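3.2 Liners and small floor bins

Most of the household waste we recorded went into small bins that stood on the floor of a main room. We looked at how the liner was fitted and what lay at the top of the bag when the bin was due to be emptied. Each household kept a diary from March and weighed its bags on a Viltex kitchen scale.

Liners were nearly always larger than the bin. The spare plastic was folded over the rim, which hid much of the body and made it hard to judge how full the bin was from the side. We therefore scored fill from above, on a scale of 10. Wrappers and crumpled paper took up a lot of space for their weight, and a bin scored at 8 or 9 often held very little by mass. Food packaging was logged by type only, as brand was not of interest (Figure 3). 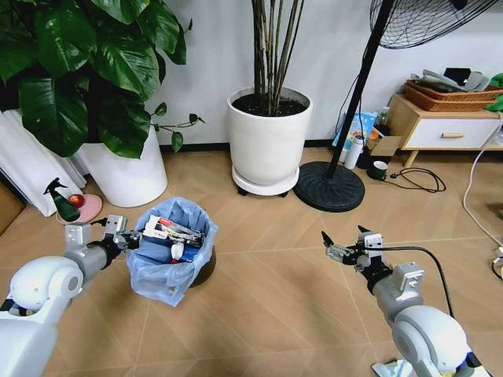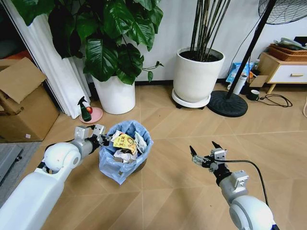
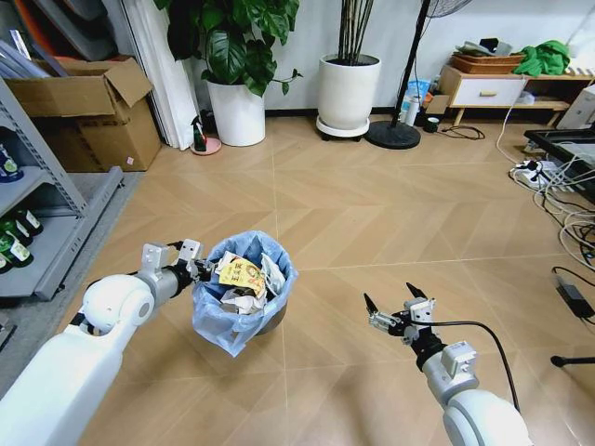

Figure 3. Small floor bin with a blue liner folded over the rim.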